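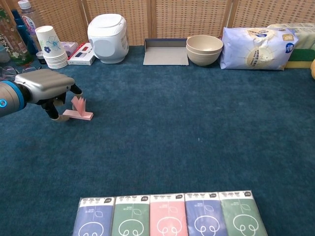

Push reminders keep firing after the user turns them off (Android)

arvidw
Okay, I'm losing my mind a bit. I have a small habit app called Plona, 2,919 installs, mostly people who want a nudge to drink water or stretch. Since the May update I keep getting one-star reviews from folks who switched reminders off in settings and still get pinged at 7 am. I cancel the scheduled job when the toggle flips, I've checked that line maybe fifty times. It works on my phone and on the emulator. What am I missing?
Arvid Westerberg

mossbank
Are you canceling with the same ID you scheduled with? I did this to myself once. Changed how I built the IDs in an update, so the old jobs were still sitting there under the old names and my cancel call was politely canceling nothing.

arvidw
Oh no. I did change the IDs. They used to be just the habit name and now it's habit name plus the time. But wouldn't the update wipe the old jobs?

mossbank
Nope, they survive an app update. They'll survive a reboot too, depending on what you scheduled them with.

zara_k
Cancel everything on first launch after the update and reschedule from your database. Ten lines of code, go have lunch.

odat
I'd be careful with the "cancel everything" advice. We did that in Telano and it also killed our nightly sync, which was in the same queue, and we got 241 support emails in one weekend (a fun one!). Tag your jobs and cancel by tag.
Oda

zara_k
He can't cancel by tag if the old jobs never had one, though. And he'd put the sync back on the same launch, so where's the harm?

odat
The harm is forgetting one. Which we did, obviously, ha. But fair point about the old jobs having no tag. Arvid, do you still have the old habit names stored somewhere? Then you could rebuild the old IDs and cancel exactly those.

arvidw
I do, unless somebody renamed a habit. Then the old name is gone.

mossbank
Then I'm with Zara on this one. How many kinds of background job do you have, total?

arvidw
3. Reminders, backup, and the weekly streak summary.

mossbank
Wipe them and put them back. I'd also check the setting at the moment the reminder fires, right before you show it. If it's off, show nothing and quit. Then a stray job can't annoy anybody.

odat
Yes to that check, do it even if you ignore the rest of us.

arvidw
Put both in last night and pushed it to 600 testers. I installed the old version on my spare phone first, updated over it, flipped the toggle, and so far it's quiet. Will leave it overnight and see what 7 am brings. Oda, I'm still nervous about the backup job so I added a log line for it.

zara_k
Reply to the one-star people when it's out, too. A couple of mine changed their rating after I did that.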